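About Tristow
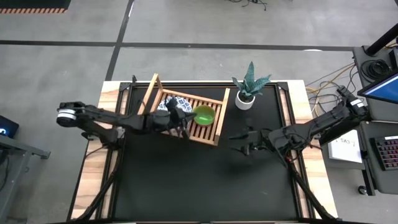 Dish rack with a bright green bowl and a patterned cloth.

Tristow tests glazes and ceramic tableware for small manufacturers. Ibsa Alemneh and Femke Van Wijk set up the laboratory, which now has a staff of 8. Services cover acid leaching, thermal shock, edge chipping and water absorption.

Our reference library holds 2,739 fired tiles, indexed by clay body and kiln schedule. Standard reports are issued in PDF and list the method, sample condition and measurement uncertainty. Samples are received at the Skoltness building until 4 p.m. on Monday.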